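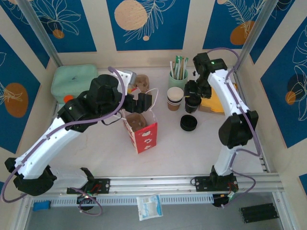 Why does bread get big and puffy? I asked my aunt Aldana that when I was seven, and she handed me a spoonful of yeast to sniff. Yeast is alive! It's a tiny fungus, far too small to see one by one. Mix it into dough and it starts munching on sugars and letting out gas – the same gas that makes soda fizzy. The dough is stretchy, so the gas gets stuck inside and blows little bubbles. Next time you have toast, look for the holes they left.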